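From: Killian Deschamps
To: wanden-fleet list
Date: Thu 16 January
Subject: Re: [wanden-fleet] Landing gear overhaul slots – who is going where?

Mei-kuen, all,

Quick one between calls, sorry for the typos. Answers in line.

Mei-kuen Chou wrote:
> We have two turboprops coming up on landing gear overhaul before the
> summer and Cluneteo is now telling us the first open slot is November.
> Is everybody getting the same answer? I would rather not ferry
> anything across an ocean for a gear change but I am running out of
> places to call.

Same answer here. Asked them in the fall and again last week. November, and they want a deposit to hold it. We said no for now. Selina may know more, she was on the phone with their planning desk on Monday I think.

What we did last time – exchange gear from Fogh, swapped in our own hangar. Three days planned, took five. One of the days was waiting on a bushing, the other was our fault (jacks were out for calibration, don't ask). Exchange fee hurts but you don't have the ferry flight and the airplane isn't sitting on somebody's ramp.

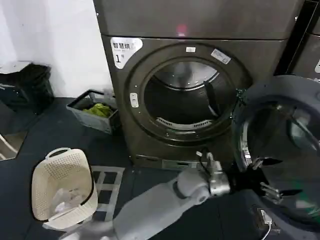 Watch the core return clause. Ours said 2 weeks from delivery, and that's delivery of their unit to us, not removal of ours. We got billed late fees for days when the old gear was still bolted on the airplane. Got most of it back after a lot of emails. Get it in writing before you sign, and get them to name the start date.

> Also – how are you handling the records? Our last shop sent back a
> release certificate and a one page summary, and the lessor's rep
> was not happy.

No he wouldn't be. Ask for the full dirty fingerprint package up front. Life limited parts back to birth, every one. Anong Nilsuwan built us a checklist for this after the last lease return, I'll ask her if I can send it round. We had one pin with a gap in its history, 1,674 cycles with no operator name against them. The lessor wanted it scrapped. Perfectly good pin. Replaced it in the end becuase arguing was costing more than the pin.

> Last thing, is it worth asking for an extension on the calendar limit?

Worth asking, yes. We got one on the second airplane, 103 days. Needed a detailed inspection, a corrosion report with photos, and the manufacturer's no objection letter, and the letter was the slow part. Start now if you want it. Your authority may see it differently than ours so talk to them first, before you spend money on the inspection. Cycles are a different story, we asked for 300 more and got a flat no.

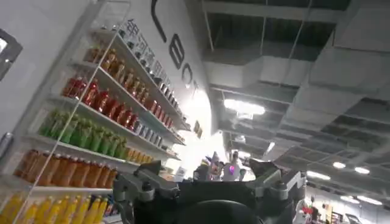
On the wider question of why there's so little capacity – we've been round this on the list before. Wollance closed the gear shop, kept wheels and brakes, and the plating people went elsewhere. You can't hire a plater off the street. Mirjam Zürcher made the case for a shared slot block last year, few of us small operators booking together and trading positions inside it. I was against it then. Less so now. If there are four or five tails on this list due in the same window it might be enough to get Cluneteo to talk properly. Send me your due dates off list, calendar and cycles both, and I'll put them in a sheet. Tail numbers not needed at this stage.

Mei-kuen – which dash number is your main gear? There's two and the exchange pool for the older one is thin. If it's the older one call Fogh today, dont wait for the rest of us.

Out from noon tomorow, back Tuesday. Selina Rüegg is covering.

Killian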